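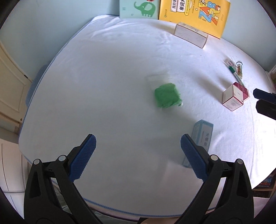
Dimham, April

Tips for running a gripper club at the kitchen end of the house

Our club began in the back room of the Dimham library and was moved on when the knitting circle wanted its radiator back. It has met in people's homes ever since. The students are building up practice sessions for the Plurkatholm tidying challenge, in which small things on a table have to be picked up with grippers and put where the rules say. The rules say a great deal. What follows is the household side of the business, which the rules leave out.

The table

Cover it. A bare polished table throws back every lamp in the room, and a blue pad skidding across varnish makes a noise you will hear in your sleep. A plain white cloth is best, with a coloured edge if you have one, so that people working with their eyes on the grippers can tell where the table stops. Ours has a thin blue border and we are all fond of it.

Iron the middle and leave the corners alone. Life is short and the creases over there have never cost us a point. A crease under a small box is another matter, as the box will rock at the wrong moment and the student will blame the gripper.

If the cloth slides, put a damp tea towel under it. Drawing pins have been suggested and will not be suggested again.

What to put out

Raid the house. You want cartons, little boxes, a marker with its cap on, a small clear tube, something green and crinkly, and a long box that looks easy until you try it. A couple of children's picture books can stand against the wall at the back. The Bucur kit comes with a bag of practice blocks, all the same size, and after one evening everybody can lift them and thinks they are a genius. Cartons cure this.

Anything that came out of the medicine cupboard should be empty before it goes on the table. Same for anything that came out of the fridge, for different reasons.

Leave some things touching. Two boxes pushed up against each other are worth ten standing politely apart, and a pen resting against a box is the nearest thing we have to an exam. Spread the rest out so that there is room to get both jaws down without ploughing through the neighbours.

Thin clear wrapping is a menace. Against white cloth you can barely find it with your own fingers. We keep some in for the older students, who have become too pleased with themselves.

Opening and closing

Come in wide. Beginners creep up with the pads nearly shut and nudge the thing across the cloth, over the blue line and on to the floor. Open the jaws before you travel, go down either side, then close.

Long cartons are taken across the narrow way, near the middle. Take one by the end and it droops, turns, and hits whatever you were being careful of.

Squeeze less. A cardboard box will forgive you once. By the second term our cube boxes had waists.

With two grippers on the go, agree out loud which is moving. "Left" and "right" are useless if people sit on opposite sides of the table, so we say "door" and "window".

Looking after the grippers

Wipe the pads with a barely damp cloth at the end of each session. They pick up lint, crumbs and, at one house, a quantity of cat. Washing-up liquid makes them slippery for a day or so. Do not ask how long we spent adjusting the linkage before someone smelt lemon.

Check the joint pins before you start. If a jaw feels sloppy, look there first and leave the software in peace. One drop of light oil, wiped off again, does for the joints. Keep it well away from the pads and further still from the cloth.

Store them with the jaws open, in a shoebox, lid on. They come to no harm in a drawer, but the person who reaches in for the tin opener may.

Keeping the log

Each student writes down what was tried, what was dropped and what the light was doing. Low light from one side gives every box a long shadow, and new members will solemnly try to measure the shadow. Draw the curtain if it gets silly, or leave it open and call it advanced practice.

Number the attempts. We are up to 3234, of which the first 600 were mostly the same marker pen. The Vustness club numbers theirs as well and likes to mention it.

Clearing up

Two people clear, the others stay out of the way. Count the small things back into the tin against the list inside the lid; there are 29 on ours. Shake the cloth outdoors, after the counting. Wash it at 40 with nothing red, and put the books back on the shelf they came from, the right way up if the household is particular.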